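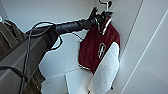 金属衣架,挂着一件双色的衣服

Otier 挂烫机,用了两个多月的感想

先说明,中文不是我的母语,写得不顺的地方请大家原谅。

这台 Otier 是我四月搬家以后买的。以前我用熨斗和熨衣板,可是新房间很小,熨衣板打开以后,门就只能开一半。朋友 Prys Llewellyn 推荐我看 Sinder 和 Otier 两个牌子,我比较了三天,最后选了便宜的那个。

它的水箱不大,加满一次可以烫七件衬衫,薄的衣服会多一点。预热时间说明书写的是65秒,我用手机测过,差不多准确。蒸汽很足,棉的衬衫从上往下慢慢走两遍,皱纹就平了。亚麻的比较难,领子和袖口我还是觉得熨斗好,挂烫机烫不出那种硬的线。

运动衣服我一般用最低的一档,喷头离布远一点。有一次我靠得太近,背心上印的字有一点起皱,到现在也没有恢复。这是我自己的错误,但是说明书里对这种布料只写了一句话,我认为应该写得更详细。

不满意的地方有两个。第一是底座的轮子,在地砖上声音很大,晚上我不敢推。第二是水管太硬,烫裤脚的时候要弯腰,管子常常打折,蒸汽就断了。我给客服写过信,他们第二天回答,说可以换一根软的管子,运费自己付。我还没有换。

商店页面上有超过2,048条评价,很多人说漏水。我的这台到六月为止没有漏过,不过我每次用完都把水倒干净。

衬衫多、房间小的人可以考虑。如果家里主要是西裤和亚麻,建议先去店里试一下。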